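Viorica Stan Would Like You to Stir Your Own Cornmeal
By Radosław Duda

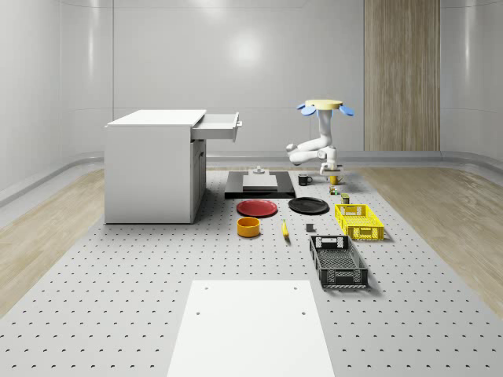
Perforated work surface with a white cabinet desk to the left. Computer rendering.

Viorica Stan has been handed a great many recipes for polenta by people who found out what she does for a living. Most of them contain cream. She keeps them in a drawer, and when I ask what she plans to do with them she looks at me as if I've asked what she plans to do with her old phone chargers.

"They are kind people," she says. "I thank them. Then I go home and make it with water."

Stan sells cornmeal. She sells other things too, on paper, but cornmeal pays for the van. Her label is Clundinora, a word she admits means nothing in Romanian or in any other language she has checked. Her nephew came up with it during the week she was supposed to file the forms, and every name she wanted had already been taken by a yoga studio.

"I wanted something with my grandmother in it," she says. "I got Clundinora. My grandmother would have asked if it was a disease."

We meet at her kitchen table in Cemudwood on a Saturday, after the market has packed up and before she has sat down, which she doesn't do for the first half of our talk. She is making mămăligă, the stiff yellow porridge she grew up eating in place of bread, next to bread, and on bad days instead of everything else. She will not discuss business until the water boils.

The proportions, for those keeping track, are five cups of water to one of meal if you want it soft, less water if you want to cut it with a string. She salts the water and rains the meal in from her left hand while the right one works a wooden stick. It's a long stick. I ask if a whisk would do.

"At the beginning, yes. A whisk is fine. I am not a fanatic," she says, and then, after a pause, "You would have to wash it, though. Have you ever washed a whisk with this in it?"

I have not. She nods, as though this confirms something.

The corn comes from three farms west of town, all growing an old flint type with small, hard kernels the color of a school bus. Flint corn is a nuisance to grind. It is so hard that the first miller she approached sent the sack back with a note asking her to check it for gravel. The second one, Zieliński, took the job, and has been taking it ever since with what Stan describes as a long face and very good stones.

"Mr. Zieliński does not like to be rushed and he does not like to be praised," she says. "So I call him once a week and I complain a little. He is comfortable with that."

What she complains about, mostly, is grain size. Supermarket cornmeal tends to be even, every speck the same as its neighbor, and she thinks that's why so much of it cooks up like wallpaper paste. She wants a mixture. The fine part thickens the pot and the coarse part gives you something to chew. For the first year the mixture wandered. One batch was nearly flour. Another she compares to aquarium supplies.

"I sold that one as rustic," she says. "People loved it. I was ashamed for a month."

Her meal still has the germ in it, where most of the flavor lives and where the trouble lives too. Germ has oil, and oil goes stale. A big-brand box with the germ removed can sit in a pantry through two changes of government. Hers wants to be in the freezer, or at the very least in the refrigerator, and it wants to be eaten by spring. She prints this on the bag in capital letters. Customers bring it up to her at the stand every week as news.

"A man told me, 'Your cornmeal smells like old crayons.' I asked where he keeps it. He keeps it over the stove. In a glass jar, in the sun, because it is pretty." She gives the pot a hard turn. "It is pretty. I gave him a new bag. He has put it in the same jar, I am sure of this."

The bags hold 2 pounds, and she once had some smaller ones printed, on the advice of a consultant who told her that modern households are intimidated by quantity. The smaller bags cost nearly as much to fill, looked lonely on the table, and were bought mainly by people who came back the next week annoyed that they had run out. She still has a box of them. She stores buttons in one.

It was the bags that brought her to the attention of Liveo, the grocery chain with a branch by the highway and another planned where the bowling alley used to be. A buyer stopped at her stand in December, bought two, and called in the new year with a proposal. Liveo wanted 2000 bags for a trial run. Stan had at that point never seen that many of anything in one place, unless you count wasps.

"I said yes on the phone, very calm. Then I went and lay down on the floor in the hallway."

The order took the whole of that winter's corn and a good share of Mr. Zieliński's patience. Then came the emails. Liveo wanted to know if the meal could be described as instant. It could not. Could it be described as quick? Stan wrote back asking compared to what. Someone in the marketing department suggested "ready in minutes," and she pointed out that this was also true of a house, if you were willing to count enough of them.

They settled on "traditional cook," a phrase she finds ridiculous. ("What is the other kind? Futuristic cook?") There was also a serving suggestion to be agreed on for the back. The chain's test kitchen proposed a bowl with roasted vegetables, pomegranate, and a lime drizzle. Stan proposed cheese. After some back and forth the bag now shows a recipe with cheese and, in smaller type, an invitation to add vegetables of your choice. She considers this a victory and has not looked at the small type since.

I ask if she worries about what happens when a thing like this gets bigger. She moves the pot off the burner to think, then moves it back.

"Everybody asks me this. They ask with a sad face, like I have a puppy and soon it will be a dog. Yes, I worry. I worry about the farms, there are three of them and one of the farmers has a bad hip. I worry about the stones. But I also worry when I don't sell any, and that is the worse worry. I have tried both."

She has turned down a few things. There was a request for a truffle version. There was a gluten-free influencer (cornmeal has no gluten to begin with, though it can pick some up at a mill that also grinds wheat, and Zieliński's does, so her bags make no such claim) who wanted to pay in exposure. There was a man who wanted to franchise the stand, and who spoke so quickly that she isn't sure even now what she turned down.

The pot, meanwhile, has been going for what feels to me like most of the afternoon. I had asked at the start how long it takes, and she told me that it takes until it's done. Pressed, she allowed that some people pull it off the heat after 11 minutes, and that these people are eating wet sand. Hers gets closer to forty, the last part on a flame so low I had to bend down to see it. She stirs the whole time in the first stretch and then only now and again, when the surface starts to spit.

"Here is where they stop," she says of the general public. "It spits, they get scared, they think it's finished. It is only talking."

There is a point at which the porridge begins to come away from the sides of the pot and hold together around the stick. At this stage she wets a spoon, smooths the top, and leaves it alone for a moment. Then she turns the pot over onto a board in one quick move that I would not attempt in front of company. It comes out as a dome. She cuts it with a length of sewing thread pulled tight between her hands, from the bottom up, and the slices are cleaner than anything I have ever managed with a knife.

We eat it with sour cream, a crumbly salty cheese she buys from a neighbor and won't name for fear of a line forming, and a fried egg each. It tastes of corn, which sounds like a small thing to report. I've eaten plenty of polenta that tasted of the butter it was carrying. This has a sweetness at the front and something close to toasted nuts behind it, and the coarse bits give a little under the teeth.

I tell her so. She says the last batch was better.

What about leftovers? You slice them cold and fry them, she says, in more fat than you think and with less moving around than you think. Or you crumble them into hot milk for breakfast, as her father did every morning, standing up, with his hat on. She has tried to interest her nephew in this. He eats a protein bar in the car.

As for the next order from Liveo, it's under discussion. The chain would like a second product, and has floated the idea of a flavored line, with herbs. Stan has floated the idea of a second product that is the same cornmeal ground a little coarser. Talks continue. She has already told Mr. Zieliński about the coarser grind, and his reply, as she reports it, was a sigh followed by a question about delivery dates.

"So he's excited," she says, and starts scraping the pot.

Clundinora cornmeal is sold at the Cemudwood market in the mornings and, while stocks hold, at the Liveo by the highway, on the shelf with the pancake mix. Stan has asked for it to be moved.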